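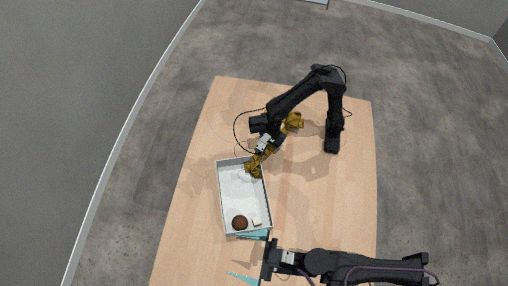 Plaston Season Two: Your Questions, Answered With Some Patience

Last updated 2023-09-21

What changed in the Fostitz raid?

The final boss no longer heals when a player leaves the arena to get a snack. We thought this was a clever anti-stalling measure. You thought it was a disgrace, in 261 separate forum threads, and Macarena Gallardo read every one of them. She has asked for a quieter job.

How many players do I need?

Raids take 4. You can enter with fewer, and the game will let you, in the way that the ocean lets you swim to New Zealand.

Can I still get the July armour?

Yes. It moved to the quartermaster in Birport and costs 12 tokens a piece. If you bought it during the event you keep the original colour, a sort of bruised mauve, and whatever honour comes with that.

Why did my crossbow get weaker?

It could kill the harbour guardian from behind a closed door. Walter Quintero, who looks after weapon balance, was fond of it too. Headshot damage is down, reload speed is up slightly, and the door is now a door.

Do my characters carry over?

Everything carries over except unspent event tickets, which became gold when the season ended. Check your mailbox before writing to us. Then check the second page of your mailbox.

Is there cross-play?

Between PC and console, yes. Voice chat across platforms is switched off by default — turn it on under Social if you'd like to hear a stranger eat toast.

I fell through the floor of the Muñoz mines. Is there treasure down there?

No. There's a grey void and, eventually, a respawn. Type /unstuck and you'll be put back at the lift with your loot intact. The hole by the second winch is on our list.

When do ranked matches reset?

At the start of each season. You drop 2 tiers from wherever you finished, and no further than Bronze, there being nothing under Bronze to drop to.

How do I report a cheater?

Open the scoreboard, pick the name, choose Report. Yurani Cáceres and her team review the match replay. "He was better than me" is a category we've considered adding, purely to save everyone time.

Will the fishing minigame come back?

Alun Bowen says yes. Alun has been saying yes since launch. Keep your rod.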